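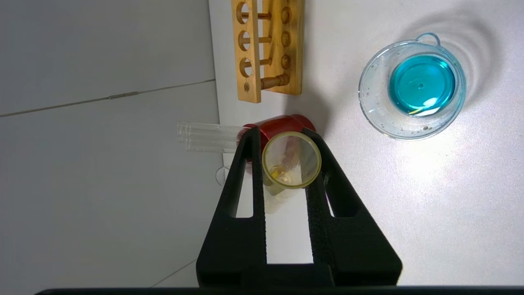 Is the Plakdale board shutting down?

The old board goes read-only at the end of the month, and everybody who wants to keep posting can do it at the new address, same username.

August 10, 2020
Posted by Imtiaz Munasinghe

9 comments | 32 shares

Search this blog Search Go

OK so I've had that question in my inbox, in my private messages, and from my own sister (who I didn't even know had an account!), and I figured I'd put it all in one place.

For anybody who wandered in here from a search engine: Plakdale is a message board. It started out as a place to talk about a regional model train show and then drifted, the way boards do, until the train section was the quietest part of the whole thing and the busiest was a thread called "What did you have for lunch." The lunch thread is 1,067 pages long. I have read more of it than I'd like to admit. There's a stretch in the middle where two people argue over whether a baked potato is a side or a meal and neither one gives an inch for days, and I swear it's the best writing on the site.

The board runs on Tralletti, and if you've ever used Tralletti you already know why we're moving. The last update came out ages ago. Smileys break if you put two in a row. The search hates any word under four letters, so good luck finding the pie thread. I love it anyway. I know where everything is, I know which button to press twice, and I'm going to miss that ugly green header more than is reasonable for a grown man.

Our hosting has been with Geltel all this time and they sent a letter in June saying the old plan was going away. I wrote back asking what the new plan cost and then I had to go and sit on the porch for a bit. So that was that, pretty much. 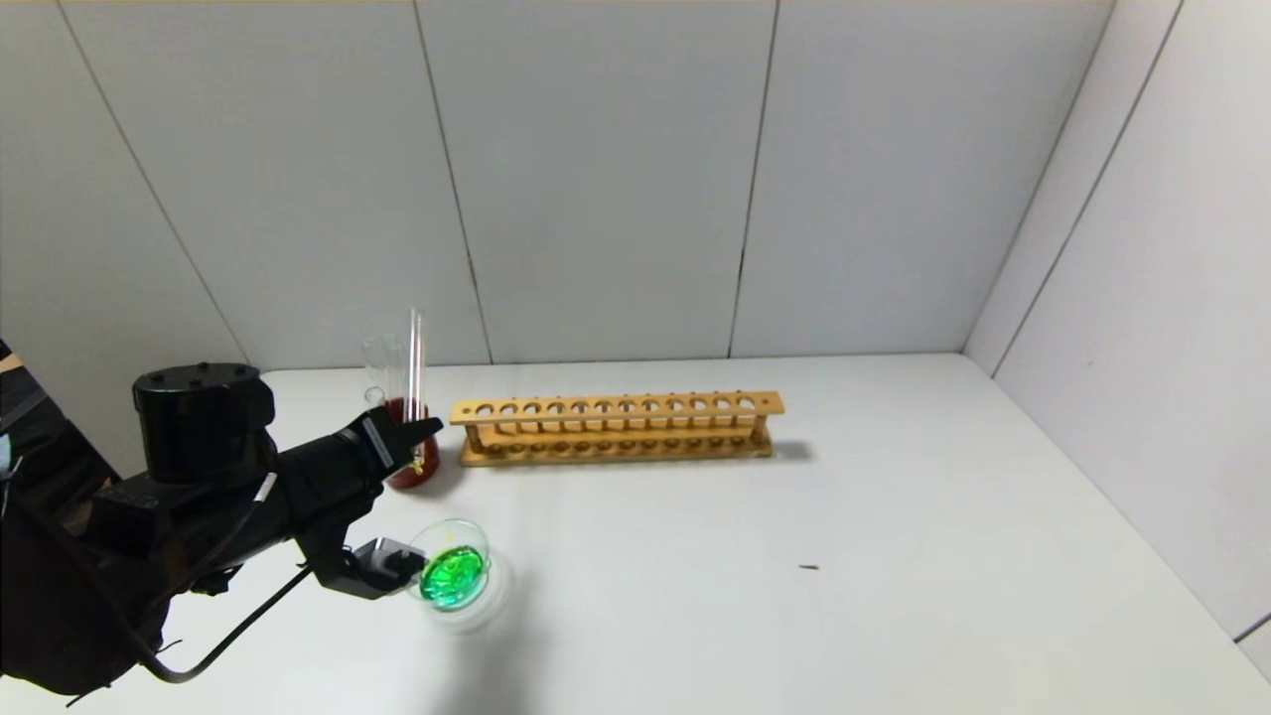 Moderating is the part people ask me about the most, and they always seem to think it's all banning and locking and big red buttons. It really isn't. Most nights I read, and I leave things alone, and once in a while somebody gets prickly and I send them a short note that says "hey, you OK?" You want the lightest touch you can manage. Look at that black gripper with its flat fingertip up against the rim of the glass dish - that's about how I feel typing one of those notes, because a hair too much and you've got a mess all over the table. I've pushed too hard plenty of times. I locked a thread about lawn edging once and heard about it for weeks, and fair enough, it was a good thread and only one guy was being a pain.

The new place won't need the same kind of looking after, or so I'm told. There's a flag button that works! On the old board the flag button sent an email to a mailbox that I lost the password to, and I only found that out when I was getting things ready for the move. So if you flagged something and never heard back, I'm sorry. I wasn't ignoring you. I got into the mailbox in the end and there were 1,002 messages waiting in it, a lot of them the same person reporting the same signature with the blinking cow. The cow is gone now. You win.

What's coming with us: all the posts, all the avatars (even the stretched ones), the private messages, the birthday list, and the Hall of Fame section. What's not coming: the chat box, which hasn't loaded right on anybody's phone in forever, and the old arcade. I know, I know. I held the high score on the fishing game too. I took a screenshot and printed it out, and you should do the same if you care about yours.
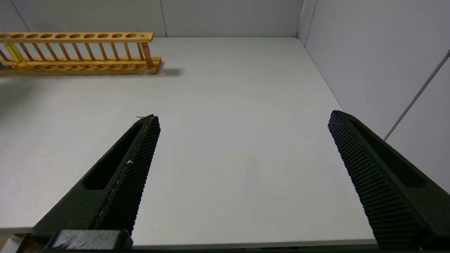

The avatars were the hardest bit, oddly enough. Tralletti stored them in a way I still don't understand, with names that were just long strings of numbers, and the first time I tried the move everybody came through wearing somebody else's face. I had a sunset. My friend from the recipe section had a bulldog in sunglasses and asked to keep it. We did a second try with the import tool that Sivakumar puts out (free, and the help pages are very good) and that one matched up nearly everything. If yours still looks wrong when you log in, just upload it again, or post in the "who am I" thread and have a laugh with the rest of us.

A few of you wanted to know if we're doing anything for the last night. We are! It's nothing fancy. I'll open up a goodbye thread in the main room and leave it open until the switch goes over, and you can post whatever you like in it - favorite old threads, bad photo edits, stories about how you found the place. If you've been lurking for years and never said a word, please come say one. I'd love to know who's been out there. Folks who left on bad terms are welcome too, and I've lifted every ban except the spammers and the guy with the vitamins.
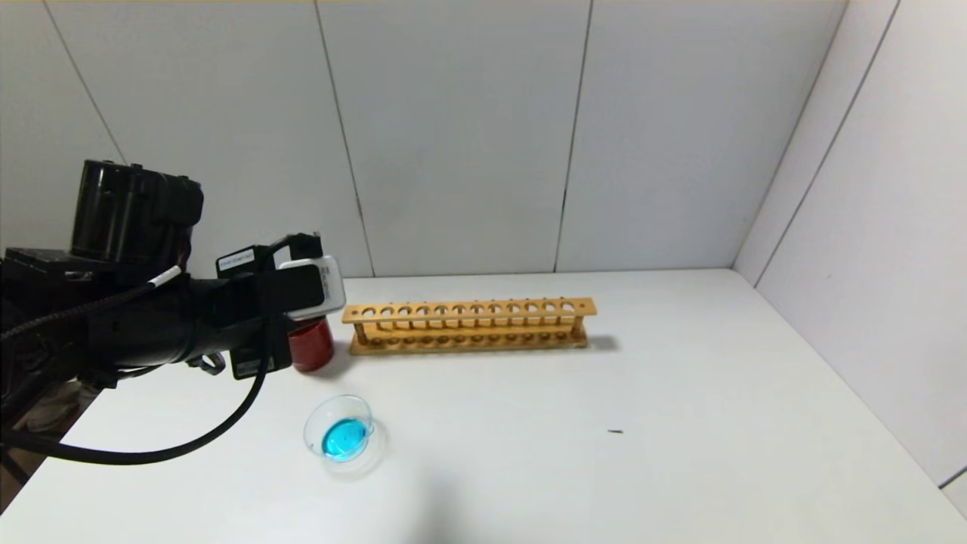 Somebody asked whether I'd keep running the new one or hand it off. I'm staying on for now. I've told the other mods I'd like one night a week off, and they laughed at me, but they also said sure. I might start posting in the train section again. There's a layout half built in my garage that I used to write up every weekend before I got the mod badge, and the last entry still says "more tomorrow."

Passwords: you'll need to set a new one the first time you log in. The email goes to whatever address you signed up with, so if that's an old work account from three jobs back, message me before the end of the month and I'll fix it by hand.

And would whoever has the original potato recipe please repost it, the link's dead.

Share this post
Older posts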